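Prenotum Career Workbook for Screenwriters and Directors
Spiral bound, 83 pages
Published by Pawlak

Prenotum is a planning workbook for people trying to get their first paid job in television or film. It was written by Irena Laskowska, a former writers' assistant, with worksheets by Cyprian Tomaszewski. Use it alone or in a class.

The first half covers the writing sample, the one-page bio and the personal statement. The second half is a log for applications, meetings and follow-up emails. There is room for up to 20 programs, with a line for each deadline, fee and reading requirement.
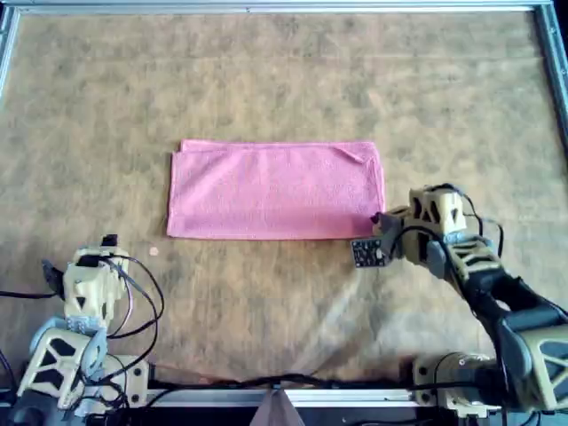

Folded pink towel on a mottled work mat

What's included
Workbook with 29 worksheets
Tear-out calendar, October start
Folder pocket inside the back cover
Download code for the printable bio template

The paper takes pencil and ballpoint well. Felt-tip markers will show through. Pages are punched, so finished sheets can be moved to a standard three-ring binder.

The statement section was revised for this edition. It now has separate prompts for writers and directors, and the old page on query letters has been dropped. If you own the first edition, the application log is unchanged and you may not need a new copy.
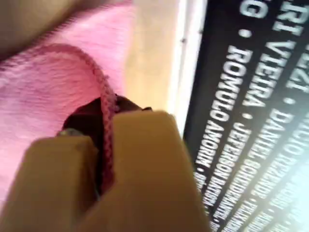 Pink braided cord, close view

Class sets
Sets of 20 ship in one carton with a teacher's guide by Renata Michalski. The guide has notes for a six-week course and a sample schedule for mock interviews. Teachers may copy the worksheets for their own students. Please ask before posting them online.

Shipping and returns
Single copies ship in a padded mailer. Unmarked copies can be returned within 63 days. Download codes can't be returned once used.

Questions about class orders go to Zuzanna Wieczorek at the Pawlak order desk, open until 4 p.m.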